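Plivberg Linen Bread Bag, Large

I've been selling kitchen things for long enough to know which ones come back to me in the mail and which ones get reordered for somebody's sister. The Plivberg is a reorder bag. I've had two of them going at home since I started stocking them, one for rolls and one for whatever loaf is on the go, and they've been through the wash more times than I'd like to admit.

It's plain unbleached linen with a cotton drawstring and a loop sewn into the side seam so you can hang it on a hook (mine lives on the pantry door). The weave is pretty tight, so crumbs mostly stay put, but it still breathes. Crusty rolls keep their crust overnight. By the second day they'll want a couple of minutes in the oven, same as they would out of paper.

I get asked all the time whether it keeps bread soft. Soft sandwich bread, no, leave that in its plastic! Linen lets moisture out and a soft white loaf will be dry by supper. This is a bag for bread with a crust on it: sourdough, rye, dinner rolls, baguette halves.

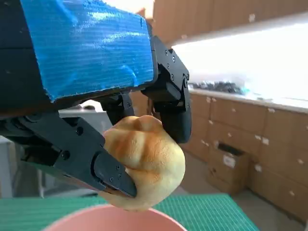

The large holds 4 good-sized rolls with room to tie the top, or one round loaf if you don't bake them huge. If you bake big, get the Jornine instead, it's the same linen but cut wider with a flat bottom, and it sits nicely on a counter. Sem Goossens sews both of them for me and has strong feelings about the flat bottom, so I've promised to mention that it's double stitched.

Washing: turn it inside out, shake it over the sink, then warm wash with no softener. Softener leaves a smell and the bread picks it up. I hang mine to dry. You can tumble it on low if you're in a hurry, though the first time through it'll shrink a little in length. Iron it if you're that kind of person.

New bags smell a bit like a hardware store when you open the package. One wash takes care of it.

Price is $30, or you can add the small size at checkout and I'll knock a few bucks off the pair. We made 200 of these for the spring and I'm down to the last box, with the next batch due in July. Willy Smits packs the orders and they go out every morning before 10.

Colors: natural, natural with a blue stripe. The stripe is sold out right now. Drop me a note if you'd like to hear when it's back.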